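**Thread: wrist cam only vs. wrist + overhead for bin sorting, anybody reproduced the Plamell numbers?**

**torque_goblin** (original post)

Title says it. The Plamell writeup claims you can throw out the overhead camera entirely, train on wrist view alone, and lose next to nothing on pick and place into shelf bins. The method as I understand it: 200 demonstrations, plain behavior cloning, one small camera by the gripper, and a trick where they randomly blank the image during training so the policy learns to lean on arm position when the view goes bad.

They call this "view dropout." I call it what happens to my cable every afternoon.

Has anyone run it on parts that aren't foam cubes? Foam cubes are the participation trophy of manipulation research.

---

**bin_there**

We did, more or less. Electrolytic capacitors into blue bins on a steel rack. Went in expecting to write a snotty post and am now writing a mildly snotty one.

Setup: 200 demos, same as theirs. Four variants of the policy (wrist only, wrist with dropout, both cameras, both with dropout). Success means the part ends up in the correct bin, and a part that lands in the neighboring bin is a failure no matter how gracefully it got there.

Wrist only, no dropout: 29 percent.
Wrist only, with dropout: 69 percent.

So the trick is real. I was annoyed for most of a day. 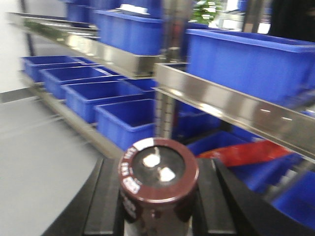 What I didn't expect was where the failures live. Grasping is nearly a solved problem for both wrist policies. The trouble starts on the swing over to the rack, when everything past the fingertips smears and every blue bin looks like every other blue bin, with shiny rails crossing in front of them. The policy without dropout sees a smear it has never quite seen before and picks a bin by vibes. The one with dropout seems to shrug, keep going on arm position, and wait until the view settles.

I'm saying "seems to" on purpose. I have a theory and a plot, and the plot could be cropped to support several theories.

---

**kalman_sutra**

> The one with dropout seems to shrug, keep going on arm position

Or it memorized where the bins are and the camera is decoration. Did you move the rack?

---

**bin_there**

You people always ask if I moved the rack.

No, I did not move the rack. The rack is heavy.

---

**kalman_sutra**

Then you've measured how well a network can memorize a rack. Congratulations to the rack.

I'm only half kidding. Blanking the image teaches the policy that joint angles are the trustworthy friend and pixels are the flaky one. On a fixed rack that's the correct lesson and your score goes up. Push the shelf over by the width of one bin and I'd bet you the dropout version drives confidently to where the bin used to be. The version without dropout might even beat it.

---

**torque_goblin**

The writeup does have a moved-target test. It's in the appendix, where results go to be alone. They shift the target by a small amount and the dropout policy holds up fine. But their shift is smaller than one of their cubes, so I'm with kalman here. That's a nudge.

---

**stukthorpe_annex**

Lurker from the Stukthorpe lab, we tried something close to this in May and never wrote it up. Two notes.

1. How you do the blanking matters a lot. Whole episodes blanked = useless, the arm just learns the average path. Single frames blanked = no effect, it coasts through. Short bursts were the only thing that worked for us, and we had to blank more often during transport than during the grasp. If you blank near the grasp you get a robot that closes its fingers on schedule whether or not there's anything between them.

2. We did move our shelf. Kalman's mostly right, sorry bin_there. The dropout policy got noticeably worse. It was still ahead of plain wrist only though, which I can't square with pure memorizing. My guess is that it goes to the old spot, gets a clear look, and sometimes corrects. Sometimes.

---

**kalman_sutra**

"Mostly right" is going on my door.

That second point is interesting though. If it corrects late, you'd expect the final approach to get longer after the shelf moves. Did you log timing?

---

**stukthorpe_annex**

We logged it to a drive. The drive had its own plans.

---

**millska_user_2**

Dumb question from the factory side. We run Millska arms and bolted a camera over every cell years ago. Why the big push to get rid of the overhead view? A camera and a bracket cost less than one afternoon of the conversations you're having.

---

**bin_there**

Not dumb. For me it's shelves. An overhead camera sees the top of a rack and the arm's own elbow. Anything on a lower level is hidden, and that's where most of my bins are. Both-cameras did beat wrist only without dropout, but with dropout on both I couldn't separate the two setups given the number of runs I had. So I'm not claiming the overhead view is worthless. I'm claiming mine was looking at an elbow.

---

**torque_goblin**

The other reason is calibration. The wrist camera moves with the gripper, so when somebody bumps the table the view of the fingers stays put. An overhead camera gets bumped once and now you have a new dataset.

---

**millska_user_2**

We don't let people bump the table.

---

**torque_goblin**

Must be nice.

---

**kalman_sutra**

Before this turns into a table thread: bin_there, cheap test that doesn't involve lifting. Leave the rack, swap which bin is the target, and mark it with something visible. If the dropout policy ignores the marker, it's running on arm position. You'd need new demos with the marker in varied spots, but roughly a quarter of your current set should do for a first look.

Kovačević gripper or the stock one, by the way? Finger width changes how much of the view you lose at the bottom.

---

**bin_there**

Stock. I'd rather not say how long the Kovačević has been on order.

Fine, I'll do the marker test. Collecting demos this week if the arm is free. And I looked at the rack again and it might have casters under it, so there goes my best argument.

---

**stukthorpe_annex**

Post the burst length you use. Please put it in the first post and not an appendix.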